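Skinditz Book Room > Middle Grade and YA > Reading Together

Thread: Ending of The Lighthouse Bus (spoilers past first post!)

marmalade_shelf
Tue 24 June

Hello all, I hope everybody's summer reading is off to a good start! We finished The Lighthouse Bus last night, my daughter and I, after reading a chapter or two at bedtime since the middle of May, and I need to talk to somebody about it who isn't ten and already asleep.

For anybody who hasn't picked it up, it's the one about Odette, who is twelve and has been sent to stay with her great-aunt in Skendlow, a little harbor town where the bus only runs when the tide is out. The great-aunt drives the bus. Odette's father is supposed to come and get her at the end of the month, and then he doesn't, and she starts telling everyone at her new school that he's a marine scientist on a ship. The lie gets bigger and bigger until she's drawing maps of his voyage for the class wall. It's middle grade, 31 short chapters, and very easy to read aloud (the great-aunt is a joy to do a voice for).

My question is about the ending, so please stop here if you haven't gotten that far.

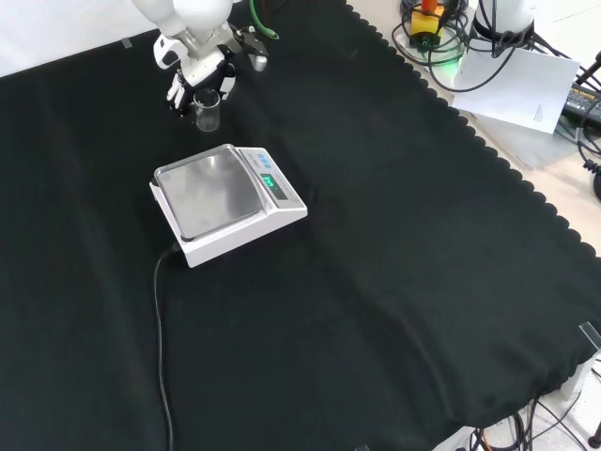 Photo: marmalade_shelf

Okay. So when the letter comes and Odette puts it in the tin without opening it, did you take that as a happy ending or a sad one? My daughter was sure it was happy. She said Odette "doesn't need to read it anymore." I sat there nodding and then went downstairs and had a little cry over the dishes, because I thought it was about the saddest thing I'd read in a children's book in years. We can't both be right, can we? I'd love to hear what the rest of you think, and what your kids thought too, if you read it with them.

tidepool_reader

Oh, I'm so glad somebody started this! I read it in two sittings and then went straight back to the beginning.

I'm with your daughter. The whole book she's been running to the mailbox, and there's that lovely bit in chapter 4 where she knows the sound of the mail truck from every other engine in town. So for her to have a letter in her hand and set it aside because the bus is leaving and she promised to help with the doors — I thought that was the author telling us she'd found her place. She can read it on Saturday. She can read it next year. It's still going to be in the tin.

old_inkwell

I'm going to be the grump here, and I say this as somebody who liked most of the book very much. I thought the ending was a cheat.

We spend hundreds of pages wondering why the father didn't come, and the author simply decides not to tell us. I don't need everything tied up with a ribbon, but a child reading this has been asked to care about one question above all others, and that child deserves an answer to it, even a hard one. My grandson threw the book across the sofa. He did go and pick it up again, I'll give him that, and he's asked if there's a sequel, but he was mad about it through breakfast the next day.

Compare it with The Winter Ferry, which came out from the same publisher (Cesier). The mother in that one is gone for most of the story too, and when she comes back she's got a reason, and it isn't a very good reason, and the kids have to live with it. I thought that was braver.

marmalade_shelf

I laughed at the sofa, sorry! Please tell him he has company. I do see what you mean about The Winter Ferry, though I remember being a bit let down by the reason when it came. I think I'd built it up so much in my head.

Can I ask what you both made of the maps? When the teacher takes them down from the wall and rolls them up so carefully and doesn't say one word about them, I couldn't work out if she'd known the whole time.

pennyforbooks

Jumping in because the teacher is my favorite person in the book and I have Opinions.

She knew! She absolutely knew. Go back to the scene with the school fair, where the other kids are raising money for the new roof and they've got up to 3,000 and everybody's cheering. Odette says her father will send the rest from his ship. The teacher changes the subject so fast you could miss it. I did miss it the first time, and only caught it on the audiobook, where the narrator leaves this tiny pause. I teach fourth grade, and I've had a few Odettes over the years, and you learn to leave a kid a door to walk back out of.

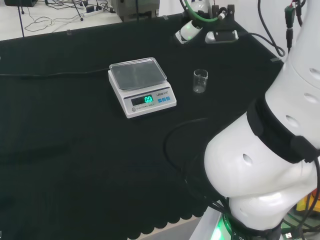 So when she rolls the maps up, I read that as her handing them back with no questions asked. There's a rubber band around them, remember, and it's the same kind the great-aunt keeps on the gearshift of the bus. I've always wondered if the two of them had been talking.

On the ending, I go back and forth. I used it as a read-aloud with a class of 25 and they split pretty much down the middle, and the argument was so good that I let it run right into recess. One girl said the letter was the great-aunt's doing, that she'd written it herself to make Odette feel better. I'd never thought of that and now I can't shake it.

tidepool_reader

Wait, the great-aunt wrote it?? Oh no. Now I have to read it a third time. The handwriting on the envelope is "small and leaning," isn't it, and doesn't the note on the fridge lean too?

old_inkwell

The note on the fridge is in capitals. I have the book right here. Page numbers won't help you if you've got the paperback, but it's in the chapter with the flat tire.

I will admit the idea is cleverer than I'd like it to be. If the letter is the great-aunt's, then not opening it is a kindness on Odette's part, and I could forgive the author a good deal for that. But I still say it ought to be on the page somewhere. A reader shouldn't have to be rescued by a fourth grader.

pennyforbooks

I get rescued by fourth graders most days, so I may be biased!

I do agree with you that some kids need the answer. I had one boy who was really upset by it, and we ended up having him write his own last chapter, in which the father turns up on the tide bus with no money for the fare. It was a page and a half and it was wonderful. He let me keep a copy.

marmalade_shelf

Oh, with no money for the fare. That's going to stay with me all day.

I asked my daughter this morning about the great-aunt writing the letter, and she thought it over through a whole bowl of cereal and said no, because the great-aunt "would've just said it to her face." And she's got a point, that woman doesn't hold back about anything, not even the neighbor's cooking.

We're looking for the next one to read now. The library has Lunde and the Long Night on the shelf, and there's a waiting list for The Winter Ferry. Has anybody read Lunde with a ten-year-old? The cover looks a little scary, and she's fine with ghosts but not so good with anything happening to a dog.

tidepool_reader

The dog is fine! There's a worrying stretch in the snow, maybe two chapters of it, so I'd read those on a night when you can keep going. The ghost is mostly grumpy.

old_inkwell

Seconding Lunde. Better ending, too.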